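**Store room, May update**

Quick one, running between deliveries. The Hurkard shelves are filling up again: bottles, tubes, little packets, all the small stuff that rolls off if you look at it wrong. Please keep bottles upright with the label facing out. Tubes get sorted on the round table first, then shelved. Foil bags go in the low bin, NOT with the tubes.

Order from Ljungberg came in at 519 pieces, 187 still to put away. Boltwood labels are late, again. Use the old roll til they show up.

Also the Mindby list is taped inside the door. Tick things off as you go, dont save it for the end. Caps tight before anything goes on a shelf, we had a leaky one last month and it got into everyting.

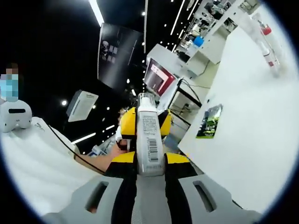
Bottles and tubes, still going. 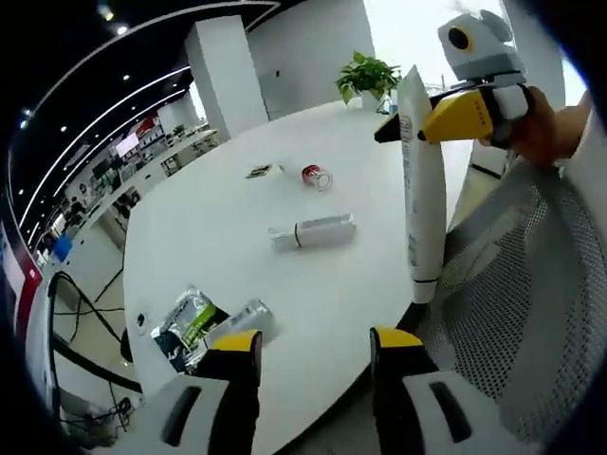

One reply already, from the evening shift: could the tubes have their own shelf, lower down, and could the empty cartons please go out before closing. Both fine by them if someone else moves the labels.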